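Bench notes, Orville workshop, May
Tabletop and screen panels, bay 2

Started after lunch, about 2 pm. Wanted to get the new bench surface sorted before the Jestetbridge samples turn up.
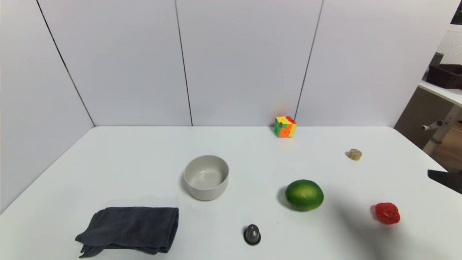
Three panels are up at the back and side. The joints still show as dark lines. I'd like them closed up a bit, but it can wait until the filler comes in. Colour of the panels is close enough to the tabletop that I'm leaving both as they are. No second coat.

Wiped the top down twice with warm water and a drop of dish soap. Don't use the orange spray on it, it left a haze on the offcut I tried.

Grey bowl: keep this one as the standard bowl for the bench. The matte finish behaves better than the glazed one under the overhead lights, where I kept getting a bright spot on the rim. Left it near the middle. Cube is toward the back, scrambled. Please don't solve it, I want it to stay the way it is until the colour checks are done.

Tub 19 is for the small bits when we pack up. The lid is cracked on one corner but it still shuts. Label says Drimotard, which is the old job, so ignore that or write over it.

Measured the gap under the bench for the Lukumay drawers. 908 mm between the legs, so the wide unit fits with a little to spare. Haven't ordered. Check the runner depth first.

To do:
- filler for the panel joints
- felt pads for the bench feet, it rocks slightly on the window side
- new lid for tub 19
- find the short level, last seen in the paint cupboard

Stopped at 4.30. Lights off in bay 2, heater left on low.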